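Gasness workshop builds its own hand-held grippers to teach a home robot

12/02/2026

Members of a shared workshop in Gasness are building a two-armed robot meant for household jobs, and have begun recording the movements it will learn from.
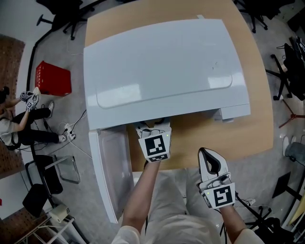 The project, called Brustport, was started in September by Keyvan Salehi and Renu Shukla, who both rent bench space at the Zillstead workshop. Neither works in robotics. Salehi repairs lifts and Shukla teaches design and technology at a secondary school.

The group's method is to do a job by hand while holding grippers of the same shape as those the robot will have. The movements are recorded and later used to train the software that will drive the arms. Each gripper carries a square printed marker so that its position can be worked out from the video.

"We tried steering the arms with a game controller first and it was hopeless," Shukla said. "It took all evening to pick up a sponge. With the grippers in your hands you just get on with it."

Storage boxes are the current subject. The group wants the robot to open a lid, put something inside and close it again, and has set itself a target of 455 good recordings before any training is attempted. Salehi said large plastic lids had been harder than expected, as they bend when lifted from one side and tend to catch at the corner.

The gripper bodies were printed at the workshop over the winter. The fingers are on their third design. The first set snapped at the base and the second was too thick to get under a rim. Pallavi Dubey, who drew the present version, said the drawings would be put on the workshop's website once the screw holes had been moved. The old ones are too close to the edge and split if overtightened.

The robot itself is less far along. One arm is assembled and the other is waiting for a replacement motor. Both will be fixed to a frame being welded by Satish Thakur, who has asked for the final height of the table before he cuts the legs.

Materials have cost about £2000 so far, most of it spent on motors. Part of that came from Vashisht, a hardware shop in the town, which also supplied fixings. The rest was paid by the members.

Shalini Chauhan, who keeps the workshop's bookings, said the project now has the large table for 3 evenings a month and that other members should check the calendar before planning big jobs. Zillstead has 40 members and a short waiting list for bench space.

Anyone who would like to take a turn at recording can leave their name at the front desk. No experience is needed, and a session lasts as long as people want to stay.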